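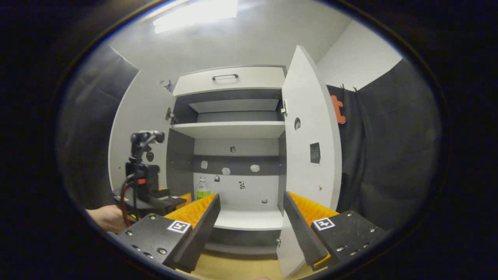

The hand-held gripper, jaws open, in front of the white cabinet. There is one bottle on the lower shelf.

By the time I had found the right door at Rowlands, Branwen Sayce had already put the kettle on, moved a box of cables off the only comfortable chair and apologized twice for the curtains. They are gray and they hang on both sides of the cabinet where her group does most of its recording, and she thinks they make the place feel like a photo booth. I rather liked them. It was quiet in there, and the tea was good, and we ended up talking for most of the afternoon.

Sayce runs the collection side of a project called Clorkel, which is trying to teach a robot arm to put things into cupboards and take them out again. The arm itself lives at the other end of the building and I only saw it for a few minutes. What she wanted to talk about was the part that comes first, when people pick up a gripper by its handle and do the job themselves, over and over, so that a learning system has something to learn from.

"People come in expecting to meet a robot," she told me, "and I hand them a tool and ask them to get a bottle off a shelf. You can see their faces drop a little! But give them twenty minutes and they're completely absorbed. It's oddly like learning to use chopsticks. You have perfectly good fingers and suddenly you've got two plates with ribbed orange pads on them, and you have to think about where the shelf is."

I asked if I could try it, and of course I could. I knocked the bottle over. She was very kind about it and said to keep going, pick it up from where it lay and finish, and she saved the recording along with the rest.

"We keep those," she said. "I had an argument about it early on, a friendly one, with Rhun. He wanted everything tidy. And I understand that, he's the one who has to train on it. But if all you ever show the system is a bottle standing nicely upright, then the first time one tips over it has no idea what to do with itself. So a fumble with a recovery goes in. A fumble where the person gives up and laughs, that comes out."

Rhun Bevan joined us at this point, having heard his name through the curtain. He looks after the training and describes himself as the customer. When I asked him how the argument had ended he said that he had lost it, and that the numbers had been on Branwen's side. Their first batch was 342 recordings, all neat ones, nearly all made by the two of them. The model trained on it could manage the lower shelf well enough if the doors were fully open and the bottle was more or less where Bevan liked to leave it.

"Which was always the same spot," he said. "I'm a creature of habit. I'd have sworn I was moving it around, and then we plotted it and there was this little blob on the left-hand side of the shelf where every single bottle had been. It had basically learned my blob."

After that they brought in other people, from the offices upstairs and from the evening classes Rowlands hosts, and wrote a start sheet. Each recording now begins from a line on the sheet that says which shelf, which object, where to stand it and how far open the doors should be. The person holding the gripper is free to do the rest however they please. Some come in low and some come in from the side, and Sayce has stopped correcting either kind.

"I used to coach too much," she admitted. "I'd be standing there going, a bit slower, a bit to the left, lovely. And what I got was a lot of people all pretending to be me. Now I tell them what the task is, I tell them to keep the jaws in view of the camera and not to rush the grasp, and then I go and sit down. That last part was hard for me, as Rhun will tell you."

"She still hums," said Bevan.

Between the start sheets and the new hands, the collection grew to 1,000 recordings by the end of May. They then went back through all of them with a small program called Levley, written in house, which plays each recording beside the reconstructed path of the gripper and lets the reviewer keep it or throw it out. When they had finished, 831 were left. I thought that sounded like a painful loss, but neither of them seemed troubled.

"Most of what went was tracking," Bevan explained. "The black and white squares on the gripper tell us how wide the jaws are open. If a sleeve gets in the way, or somebody twists their wrist so that a square is hidden for a while, we're guessing at the opening just when we need it most. You can patch over a very short gap. I don't like patching over a grasp."

Sayce had a different favorite among the rejects, a run of recordings in which one very conscientious person had paused before every grasp to check with her that it was all right to go ahead. The movements were lovely, she said, but each had a long wait in the middle of it, and the model picked up the waiting. The arm would reach the shelf and stop there, as though it wanted permission. She had grown fond of it and was a little sorry when the recordings came out.

The cabinet has changed less than I would have guessed. They have kept to one piece of furniture for this stage, with its drawer across the top and its two swinging doors, and the plan is to repeat the whole thing with a second one, at a partner workshop called Gotia, before they make any claims about cupboards in general. Bevan is firm on this. "What we have now is a system that knows something about one cabinet," he said. "I'd be happy to say that to anybody. I wouldn't want to say more."

So far 228 recordings have been set aside for the drawer alone, and they are proving to be the awkward ones. The handle is a slim dark bar, and people hook it, pinch it, or drag it from one end, depending on how tall they are and how patient. Sayce wants all three kinds kept. Bevan would like to start with the pinch and add the others later. They went back and forth over it while I finished my tea, and I gathered that it was a conversation they'd had before — probably that morning.

Before I left I asked Sayce what she would tell another group just starting out, and she thought about it for quite a while, turning the gripper over in her lap.

"Look at your recordings the same day," she said. "Please. We let two weeks pile up once, and there was a loose screw in one of the fingers the entire time. Two weeks of people being so careful, and giving up their lunch hours, and I had to go and tell them. I brought cake. But I'd rather have looked."

She walked me out past the arm, which was switched off for the day, and then went back in to set up the next line on the sheet, upper shelf, doors half open.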